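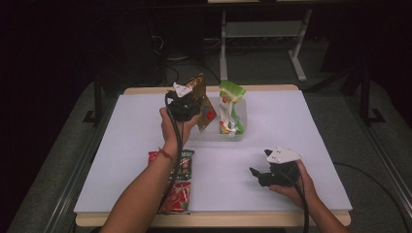

Figure 2. A snack bag in brown and gold, with a clear plastic container beside it.

Home Issues Authors Submit Contact
Search this journal Enter keywords Go

4.2 Bag people and tub people

I went into the Wenstead interviews thinking we'd hear mostly about price. Instead, people wanted to talk about where the chips go once the bag has been opened — and they wanted to talk about it for a long time. Of the 309 households in the pantry survey, the ones I visited in person nearly all had a house rule on this, and in most of those kitchens at least one person was ignoring it.

I've sorted the rules into two camps, which I'll call bag people and tub people (Zohreh Moradi wanted "retainers" and "decanters", and I lost my nerve). Bag people fold, peg or twist the original packet and put it back on the shelf. Tub people tip everything into something clear with a lid. Figure 2 has several snack bags and a clear container.

What surprised me was how little of the talk was about freshness. Tub people did mention it, usually first, but then they'd drift off into mess, or ants, or being able to see when it was time to shop. One father of teenagers told me the clear tub was "basically a fuel gauge". Bag people were more likely to bring up the label. They wanted the date and the ingredients kept with the food, especially where there was an allergy in the family, and a few had tried cutting the panel off and taping it to a lid before giving up on the whole business.

There's a colour question in here too, and I don't want to oversell it. Several parents said their kids would refuse a biscuit from a tub that they'd happily eat out of its own packet. Tanner Thibodeau heard the same thing at his visits, including from a grandmother who kept empty Drena bags and refilled them with the cheaper Cakora ones. I'd love to know how common that is! Our survey didn't ask, so all I can say is that it happens.

I should own up to my own habits at this point. I'm a bag person and grew up in a peg household, and when I re-read my early transcripts I could hear myself agreeing a bit too warmly with the peggers. Heidrun Pichler recoded those interviews without my notes, and where we differed I've used her version.

Reader comments (2)

Murray Hawthorne
Good read. Did you ask renters and owners separately? Shelf space in my old flat decided it for me.

Po-yen Lui
We're a tub house for cereal and a bag house for chips. Which camp did you put the mixed ones in?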